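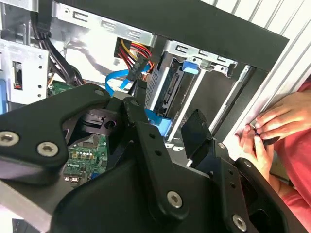
夹爪伸进戴尔机箱，旁边还有人搭把手

又到了做明年预算的时候，我泡了一大杯浓茶，对着表格发了半个下午的呆。拆旧电脑这条线要不要再添一台机械臂，我心里早就喊了一百遍“要”，可钱包它不同意啊！

先说报价。Brorker给的夹爪是2311欧，不含备用指尖；Greltetti那边便宜些，但交货要60天，等到货我头发都白了。Nadiia倾向前者，理由很朴素：螺丝都是内六角，坏了自己就能拧。我被她说服了一大半（剩下那一小半在心疼钱）。
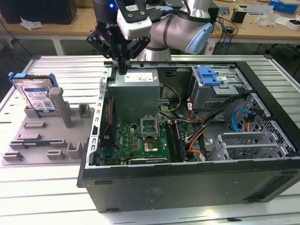 真正让我头疼的是那些不起眼的小东西。放硬盘的托盘治具，一块729欧，我第一眼看到还以为多打了一位数。可硬盘要连着蓝色托架稳稳立住，随便拿个盒子凑合是不行的，我试过，别问结果。再加上开槽铝台面、备用线缆，零零碎碎凑起来，比我当初拍脑袋写的数字高出一大截。

Parvaneh Soltani看完我的表，只回了一句：“培训的钱呢？”唉，又漏了。去年就漏过一次，今年赶紧单列一行，顺便把维护费也写上。

我现在的打算是先订2套指尖和一块托盘，整臂拖到十月，等Prokopenko的租赁方案出来再比一比。要是月租合适，我宁可先租着用，哪天手头宽裕了再买。有谁租过同类设备的，快来留言告诉我押金一般怎么谈！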